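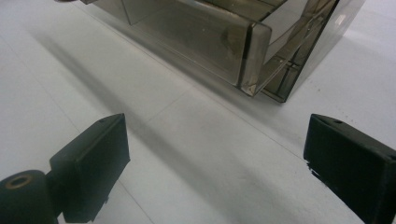

Pletance

Pletance es una pinza robótica de mano de dos dedos, de construcción casera, desarrollada en el taller compartido Magsi y publicada con planos abiertos. Se sujeta con el puño, lleva una cámara propia y sirve para registrar movimientos de agarre que después se intentan reproducir con un brazo articulado. La página del proyecto la define como «una herramienta de bajo coste», expresión que sus constructores mantienen con admirable serenidad después de cuatro versiones.

Historia

El proyecto nació como accesorio de Zovetti, un brazo de sobremesa que el taller llevaba tiempo queriendo terminar. Zovetti sigue sin terminar. La pinza, prevista como tarea de un par de tardes, ocupó el banco principal durante buena parte del año y acabó teniendo nombre, repositorio y una carpeta de normas de uso más larga que su manual de montaje.

La primera versión imitaba unas tenazas de cocina y heredó de ellas casi todos los defectos. La segunda introdujo los dedos en bloque. La tercera se presentó en julio, en una jornada de puertas abiertas, y se desmontó esa misma noche para recuperar los rodamientos. La cuarta es la vigente; su lista de piezas se publicó el 3 de enero de 2024.

Construcción

El conjunto consta de 22 piezas impresas, sin contar la tornillería, que en la documentación figura bajo el epígrafe «lo que haya en el cajón». Los dedos se mueven en paralelo, accionados por un gatillo y devueltos a su sitio por un muelle. El peso total es de 281 gramos, cifra que el taller cita con orgullo y que no incluye el cable.

La holgura del pivote es la parte más discutida del diseño. Un ajuste estrecho da un cierre preciso y cansa la mano; uno amplio resulta cómodo y deja que los dedos se crucen levemente, como quien espera tener suerte. La versión actual adopta un punto intermedio que no satisface a ninguno de los dos bandos y que, por tanto, se considera definitivo.

Software

Las grabaciones se procesan con Hirnevura, un conjunto de programas escrito en el propio taller que sincroniza el vídeo con la apertura de los dedos. Su instalación requiere paciencia y una versión concreta de una biblioteca que ya no se distribuye – el manual remite en este punto a una memoria USB colgada junto a la puerta. El archivo reúne 1.040 secuencias, entre ellas una larga serie dedicada a mover recipientes de plástico.

Los materiales transparentes o ahumados constituyen la principal dificultad conocida. Los reflejos confunden la detección de bordes, y el programa tiende a situar la pared del recipiente donde más brilla. La documentación recomienda luz difusa y, en su defecto, resignación.

Uso y recepción

Fuera de Magsi, la pinza se ha reproducido en otros talleres pequeños, con modificaciones en el mango y quejas bastante uniformes sobre el muelle. La licencia permite cualquier uso siempre que se conserve el nombre, condición que ha dado lugar a varias «Pletance» sin una sola pieza en común.

Véase también

Zovetti (brazo articulado, en construcción)
Hirnevura
Fabricación aditiva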